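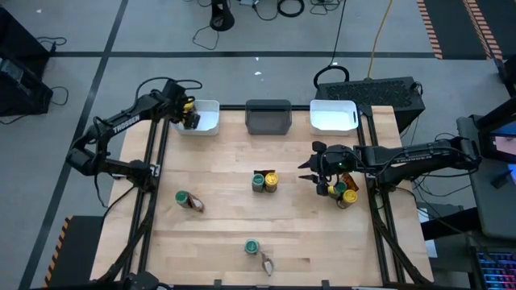 Fig. 1. Cans and pouches on the sorting table, three bins along the back.

Sorting mixed grocery stock into bins — project report, group 4
Supervisor: Loretta Whitfield

1. What we wanted to find out
Small food shops and food banks get mixed boxes in and someone has to split them up by hand. Our question was simple. Does the kind of bin, and where it stands, change how quick the sorting goes and how many items end up in the wrong place? We called the layout Kotunum, mostly because the form needed a title.

2. Setup
One table, pale wood top. Three bins in a row at the far edge, white, dark grey, white. All much the same size so that size wouldn't matter. Stock was small cans with green or yellow lids, brown snack pouches, and for the later rounds jars and bigger snack bags. Items put down mixed up, no pattern, then sorted.

Budget was 200 pounds for everything. Bins were the cheap part. Food was not.

3. Method
Each round lasted 30 minutes. Same rule every time: one kind of item per bin, nothing stacked above the rim if it could be helped (it couldn't, see below). Over the whole project we logged 3725 placements. Target was 3000 so we are happy with that. Wrong bin, dropped, or knocked over all went down as an error. We should of split those three up from the start, it would have made section 4 much better.

4. What we noticed
Cans are easy. Low, steady, they stay where you put them. Lid colour helps a lot when two kinds stand right next to each other.

Pouches are the slow ones. They lie flat or lean on a can and you have to get under an edge first. 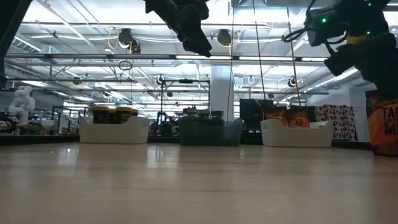 Jars and big bags brought a different problem — height. Jars stand up past the rim of a white bin, and the big snack bags stick out too. Once a bin has two bags in it there is not much space to get anything else in without pushing. The grey bin is taller and copes better with jars, only the lids show over the top. Downside is that you can't see very well what's already in there.

The shiny table top was also a nuisance, reflections from the ceiling lights. A matt cover would fix it. Not tested.

5. Next time
Deeper bins for bags. Labels on the front of every bin. Seperate columns for each sort of error. Keep the tall things at one end so they don't hide the rest of the row.

6. Still to do
Table of results per round (in progress, June). Appendix with the raw log. Check the pouch timings again, two rounds look too fast.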